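Open Day at the Kundar Test Kitchens

25 March 2023

I have a weakness for open days. Water treatment plants, bus depots, a place that made nothing but lids – if there's a sign-in sheet and a plate of biscuits I will generally turn up. So when the Kundar people put a card in the library window inviting the neighbourhood to look over their new kitchens, I had it in my diary before I'd finished reading.

Getting there

Kundar is in the old Gunn flour store, behind the rail yards. The bus stops 300 metres short of the gate and the footpath stops a bit before that, so wear shoes you don't love. Parking is free but the bays were painted for smaller cars in a thinner decade. I was given a lanyard, a hairnet and a programme folded the wrong way round, so that the tour began on the back page with the thank-yous.

Our group was 15 people, including two boys who had been promised cake and raised the matter often.

The tour

Our guide was Effie Gourlay, who ran a bakery in Padora for years and now teaches the short courses here. She has the carrying voice of someone used to talking over a mixer. We did the cold room (cold), the dry store (smelled of cinnamon and cardboard) and the dishwashing area, where a man in gumboots waved at us without turning his machine off. The building can hold 1000 kilos of flour, we were told, and there was a respectful silence while we all tried to picture that and failed.

The ovens are the pride of the place. They came from Ellico, secondhand, and had to be brought in through the roof. Effie told the story of the crane at some length, with gestures. I enjoyed it more than the ovens, which were switched off and looked like ovens.

The pastry room

Then upstairs to the pastry room, my favourite stop and apparently the least popular, as half the group had spotted the urn by then. It's a working room with the storage kept in plain sight, and there is a great deal of storage. I found this reassuring. My own cupboards look the same, only with less justification.

What I liked best was the blue silicone mat spread out on the table. I own a mat. Mine is beige and has a burn on it. This one has rings printed all over it for rolling your pastry to size, a ruler scale up the edge, and a tiny rolling pin in the very middle, presumably for anyone who has wandered in and forgotten what they came for. There are doughnuts drawn on it too. I could have stood over it for quite a while, and did.

Nothing on it was pastry. There were paper cups upside down, a clear plastic one likewise, a box of tissues with one at the ready, and a purple tub lying on its side with pictures of food on the wrapper. As a still life it was closer to my kitchen bench than anything in the brochure, and I warmed to the place considerably.

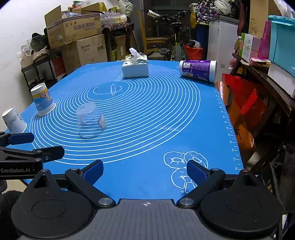
Questions from the floor

Someone asked whether you can cut directly on a silicone mat. You can't, or you can once. Effie's advice was to keep knives well away from it, wash it in hot soapy water and store it rolled up, never folded. A woman near the door wanted to know if the rings were any use for pizza. They are, if your dough is more obedient than mine, which has only ever been persuaded into the shape of Tasmania.

One of the boys asked about the cake.

Afternoon tea

The cake, when we got to it, was a lemon slice, and very good. Tea came from the urn and was the colour of a creek after rain. The scones had gone by the time the pastry room stragglers got downstairs, so there's a lesson there about lingering over bakeware. I had two pieces of slice to make up for it and nobody stopped me.

Worth going?

Yes, if you like looking in other people's cupboards, and I plainly do. Entry was a $7 donation and that covered the tea. The tour is meant to take an hour and took nearer two, mostly on account of the crane. There are stairs to the pastry room and I didn't see a lift, so ring first if that matters to you.

They're planning another one in December, with a gingerbread demonstration. I've put my name down, and I'll be going straight to the scones.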